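Can a cheap home arm really learn to open and close a microwave?

cellton_garage
I'm putting together a small arm in our shared shop in Paleldale and want it to load a microwave, shut the door and set the timer. A guy selling a used Corkov arm swears 200 recorded tries is plenty. I have my doubts. I've done 47 so far and it misses the door more often than it touches it. The oven is the plain kind, two knobs and a round button under them.
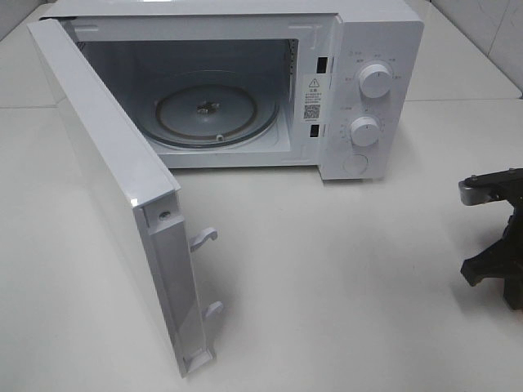 I keep the door wide open at the start of every run so the arm has the same thing to look at each time. Should I keep recording, or is the whole idea a waste of shop time?

paleldale_pete
200 is a sales number. I got to 309 on a kitchen drawer and it still fell apart when I moved the lamp. For a door with hooks that have to line up with slots I'd plan on 2,000, and I still wouldn't bet on the timer knob.

guo_fan
works fine for me, just record more

hingeline
Split it up. Do the door alone first - pushing it shut is one motion, and you can script that with no learning at all. Tape the oven's feet to the table, or a light oven will creep on you and every run after that is junk. Leave the knobs for last. Round knobs are hard to grip, and I've yet to see a home build set a timer twice in a row.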